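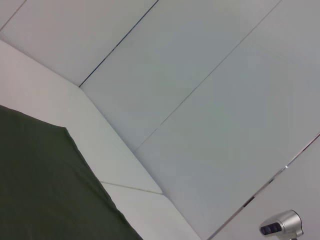 Went to the Kuliton open day over in Standmont this afternoon. Going to post my notes before the free coffee wears off and I get nicer about it.

---

The pitch: a robot arm that handles cloth. Napkins, towels, small linens. Their host, Nadège Millet, ran the demo herself, which I respect. She was also the only person there who answered a question with a number.

---

First thing I asked was how many cloths it had trained on. Answer: 50, all of them bought new. I have worked in a hotel laundry. Cloths there have been bleached, singed, chewed by a dryer and stepped on. I'd like to see it with those.

---

The demo slot was 6 minutes. Same arm, same kind of cloth, same speech. I stayed for two slots, and the speech had the same joke in it both times.

---

Speed. I asked for it twice. They told me 60 cloths an hour "in good conditions." Good conditions means someone sets each cloth down for it first. So there's a person standing there. That person could fold it.

---

Millet's reply was that setting down is easier on the wrists than folding all day. OK, fair. I've had those wrists. But then say that in the brochure - the brochure says "hands-free."

---

A guy from Strazds (they sell the conveyor end of this stuff) asked what happens when two cloths stick together. Long pause. Then: "We flag it." Flag it to who? To the person standing there, I guess.

---

Price was not on any of the signs. I was told it "depends on the package." The Skavov people did the same dance in October and I still haven't gotten their quote.

---

Credit where it's due: they let us ask for a stop in the middle of a run, and they didn't rush anyone off the floor. I've been to launches where all you get is a video and a tote bag.

---

Would I tell my old boss to buy one? No. Would I tell her to ask for a 2-week trial with her own worst towels, no Kuliton staff in the room? Yes, and I'd pay to watch.

---

Parking was $6, by the way. They don't validate.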